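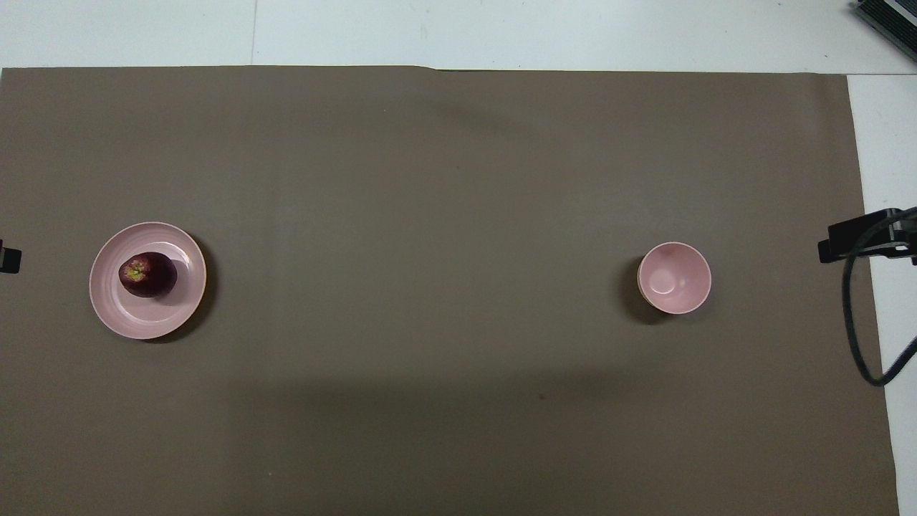 A pink plate and a small pink bowl on brown paper.

The Last Page First

My grandmother read the last page of every book before she read the first, and for a long time I believed this was how everybody did it. She would settle into the green chair by the radiator, lick her thumb, flip all the way to the back, and sit there with her lips moving a little. Then she would either nod and turn to chapter one, or else close the book and hand it to me to take back to the library.

"He marries the wrong one," she might say, or, "The dog doesn't make it," and that was the end of the matter.

The library in Nokeck was two rooms over the pharmacy, and the man at the desk was Senad Kadrić, who wore a brown cardigan in all weather and stamped each card as if he were sealing a letter to a king. He knew very well what my grandmother was up to. It pained him. He had read everything in those two rooms, start to finish and in the proper order, and here was this woman sending books back after an hour with her eight-year-old granddaughter, who would stand on her toes and report, "She says the dog doesn't make it."

"She has not met the dog," said Mr. Kadrić. "How can she mind about the dog?"

I carried this back across the street and up the hill, and my grandmother laughed so hard she had to take her glasses off. "Tell him I mind about all dogs," she said.

So it went, the whole winter and into the spring, with me going up and down that hill with a bag on my shoulder and somebody's remark in my mouth. I was a good messenger and I only improved things a little. If he said, "Ask her does she eat her cake before her soup," I might add that he had smiled when he said it, which he sometimes had. And she would put on her lipstick to think up an answer, although it was only me who was going to carry it.

Then in May he sent home The Stollis Road. It was a great brick of a thing, 837 pages, with a cloth cover gone soft at the corners, all about a family called Spahić who leave their village with a cart and a clock and have one trouble after another. My grandmother weighed it in her hands and said well, at least it would hold the door open. She sat down in the green chair, licked her thumb and turned to the back.

I was on the rug with my own book, something about horses, and it took me a minute to notice how quiet she was.

He had wrapped the last chapter in brown paper. He'd done it beautifully, I have to say, the way you would wrap a box of candy, with the ends folded in and a bit of library string tied around and not one page creased. On the paper, in the same square hand he used for overdue notices, he had written: Not yet, please.

"The nerve," said my grandmother. "The nerve of that man!"

She put the book on the shelf over the stove and there it stayed through supper. She washed the dishes and she washed them again. Around nine she took it down, only to see, she said, what kind of print it was in. I fell asleep on the rug, and when she shook me awake to go to bed the lamp was still on and she was on page 87 and somebody had just lost the clock.

She read it for three weeks. She read it stirring soup and she read it waiting for the bus to Skenley -- she missed the bus, too, and came home without the shoes she'd gone for. Every so often she touched the string, just with a finger, and I watched her do it, and I'll admit I was hoping. I had never in my life wanted so much to know how a thing came out, and I wasn't even the one reading it.

The night she got to the brown paper she took the good scissors out of the sewing box. Then she put them back. She sat with her hands on the cover, looking at the window, where there was nothing to see but our own kitchen.

"Is it bad?" I asked. "Do you think it's bad?"

"I don't know," she said, and she sounded so surprised. "I haven't any idea."

In the morning she put on her blue coat and her lipstick, and she took the bag off the hook herself. I had my shoes half on before I understood I wasn't being sent. From the front step I could see her all the way down the hill, holding the book against her chest with both arms, and I saw her stop at the pharmacy door and fix her hair in the glass.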